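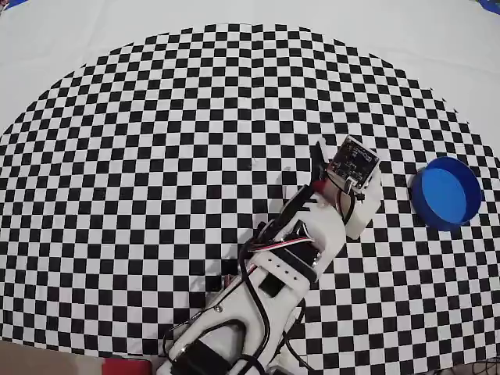

Figure 6.1 The white arm over the checkerboard mat, with the blue container to its right.

Chapter 6: Comparing Grippers Fairly

Picking something up and letting it go again is where small robots get really interesting, and it's my favourite part of this course! By now you have an arm that moves where you tell it. In this chapter you'll find out how well its fingers do their share of the work, and you'll learn to compare one gripper with another so that your neighbour could repeat the trial and get much the same answer.

Our running example is the Melel trial set, put together by Sachiko Higuchi and Fatos Stan. They ran 575 attempts with two finger designs — same arm, same controller, same mat — and changed a single thing at a time.
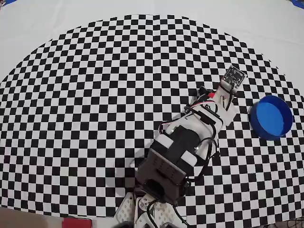

Figure 6.2 The arm from behind, reaching across the mat. The small square board sits at its highest point.

A patterned mat is a great help here. Its squares let you put an object back on the same spot between attempts, and they show up clearly to a camera, so a small slip in position is easy to catch when you review the footage. 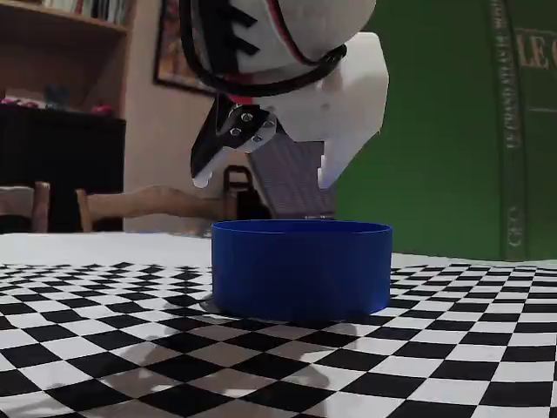

How many attempts do I need before I can compare two grippers?
Start with 28 for each finger design. If the results are close, keep going, and write down every miss along with the hits.

Finger shape matters more than most beginners expect. Ridges can bite into a soft object and skate over a hard one, while a smooth face may let a ball roll clear as the fingers close. Try both before you pick a favourite colour of filament!
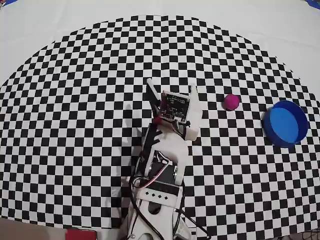 6.1 Setting Up a Repeatable Trial

Clear the mat, home the arm and choose your start square. Mark it in your logbook by row and column, then set the closing speed and leave it alone until the whole run is finished.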